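The left gripper had been losing the basket since February. It would hold for a while and then let the rim slide, a few millimeters at a time, until the mesh tipped and whatever was inside went out the low side. The log called it a grip fault. The log called most things a grip fault.

She had the repair sheet from Golevden on her knee. It ran to 7 pages and assumed a workshop with a bench and a hoist. What she had was the demonstration room at Giltelgate, with the mural of green hills and the air purifier, and a tool roll she had packed herself. The machine could stand up in there, and the floor was level, so she had agreed to do it on site.

She had started with the wrist. Two screws held the cover and two more held the sensor ring, and one of the second pair had been put in crooked by whoever did it last. She backed it out slowly, a quarter turn at a time, and it came. The thread was fine. The screw went into the lid of the tin with the other bad ones, and she took a new one from the bag.

The pads were worn along one side only. That told her more than the log did. If the pads had simply gotten old they would have been smooth all over. One side meant the fingers were closing out of line, and the force was landing on an edge. She fitted new pads anyway, then set the jaw with the feeler gauge and wrote both readings on the back of the sheet.

After that she zeroed the ring with nothing in the grip. The number wandered and settled. She zeroed it again and got the same number.

There was a test she liked better than the one on the sheet. The sheet wanted a steel block held still for a minute. She used the basket, the same one it had been dropping, and put something light in it. A light load was harder. With a heavy one the controller knew it had hold of something and squeezed. With a light one it had to make up its mind.

She left the other hand out of it and ran the left arm forward, slow speed, at low height. 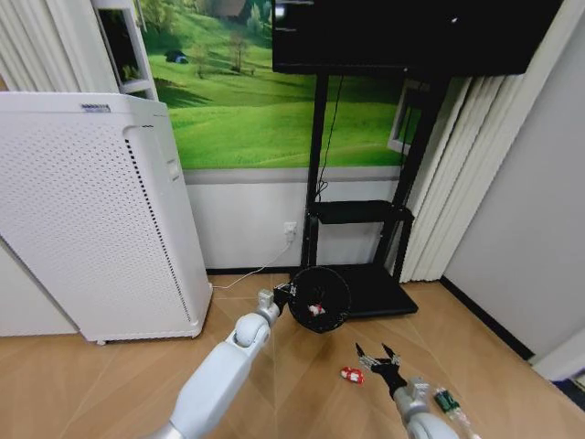
Fairclough wanted to know over the phone if the thing would be ready by four, and whether she had tried simply turning up the force. It had always worked on the old ones, the voice said. You went in on the second menu and gave it more until it stopped dropping.

She said the old ones had steel fingers and no ring. On this one, extra force would hide the fault for a week and chew up the new pads.

"So it's not the setting."

"It's the alignment. The setting is where it should be."

There was some typing at the other end. Fairclough asked for that in writing, and she said it would be in the report, and they hung up.

She went back to the arm. The load reading was steady. She had the arm lift a little, stop, lower, stop. She did it with the wrist level and then with the wrist turned, which was the position the log complained about. She had put a strip of tape on the rim next to the pad with a pencil line across both. When she got down on the floor to look, the line still met.

The sheet asked for 400 cycles before sign-off. She set the counter, moved her tools back against the wall and sat down by the door with her sandwich. The arm went up and came down. The joint at the elbow made a dry sound near the top of each lift, and she listened to it for a while before deciding it was the cover and not the bearing. She wrote it down so that the next person wouldn't have to decide again.

Partway through she stopped the run and checked the pencil line. It had not moved. She felt the wrist housing with the back of her hand, found it barely warm, and started the count from where it had left off.

When it was done she copied the new zero into the log, and under "cause" she deleted the words grip fault and typed: jaw out of line, pads worn on one side, one cover screw crooked. Then she remembered that it had been a ring screw, and went back and fixed that too.

She still had the Gastov job to get to, a lift table that wouldn't come down. She rolled up the tools, lowered the arm to its rest position, and took the tape off the rim.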